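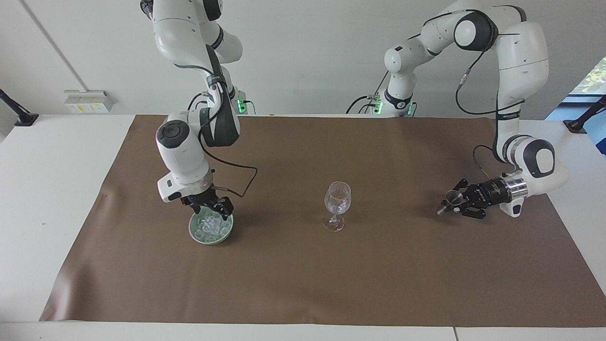
I've had the Verkden two-arm kit for three weeks now and people keep asking me if it's worth the money, so I'm going to write it all down once and then just send everybody the link!

Quick background. I rent a small workshop and I build drink and snack demos for trade shows. I'd been getting by with one older Iwasaki arm, and one arm is fine until you need something held while something else gets poured. The Verkden comes as a pair, white, each on its own column, with black grippers. I paid for the full package plus the Sulorier teaching software, which is sold separately (annoying, because the arms aren't much fun without it).

Setup took me a long afternoon. The columns are heavy and the manual is all over the place, with the wiring on one page and the power-up order eleven pages later. Dorian Deschamps at Buswood, where I bought it, walked me through the rest on the phone and was super patient. Once everything is happy you get a green light on each base, and I may have cheered a little.

My standard test is a cold drink. Right arm takes a bowl of ice by the rim, left arm takes a little glass funnel, and there's a wine glass standing between them on brown paper. It's a mean test! Glazed bowls are slick, ice shifts around when you tip it, and stemmed glasses fall over if you look at them wrong. The gripper is good at this. I turned the force down to 10 on the Sulorier slider and it has held the bowl without chipping the rim. The funnel was harder, and I had to teach that grip over and over until the spout stopped drifting to the left.

What I don't love is the cables. They hang off the arms in big loops, and the one by the right wrist swings out far enough that I plan every move with it in mind. For this price I'd expect them tucked inside. Seung-woo Ra, who shares the workshop with me, clips his down with velcro straps and says it helps, so that's next on my list.

The software is friendly. You move the arms by hand, hit save, and it plays the moves back. Getting both arms to wait for each other is a bit fiddly, and undo only goes back one step (why??).

Would I buy it again? Yeah, I would. If you only need to move boxes from A to B, get a single arm and keep your money. For anything with glassware I'm really happy with it, and I'll add a note here once the velcro is on.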